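Lornwood Magistrates: listing changes and bail conditions

2020-12-16

The court office at Lornwood has revised the way first hearings are listed. Bail applications will be heard in Court 2 at the start of the morning list. Summary matters, including unpaid fines and minor traffic cases, move to the afternoon.

Defendants held overnight at Kamolrat Street police station will appear by video link unless the bench directs otherwise. Solicitors should send written bail submissions to the court office before the list opens. Late papers will be accepted only with leave of the bench.

Sureties

Where a surety is offered, the person standing must show proof of funds covering the full sum. For sums up to 1000 pounds, a single recent bank statement is enough. Between 1000 and 2000 pounds, two consecutive statements are required. Above 2000 pounds, the surety must attend in person and may be questioned on oath.

Sums forfeited in September came to 2575 pounds. All of the orders followed a failure to attend at the first adjourned date.

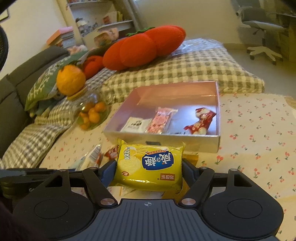

Case tracking

The Beta version of the case tracking page now shows the next hearing date, the courtroom and whether bail conditions apply. It does not show the conditions themselves. Copies must still be requested from the Kulen Road counter, quoting the case number and the defendant's date of birth.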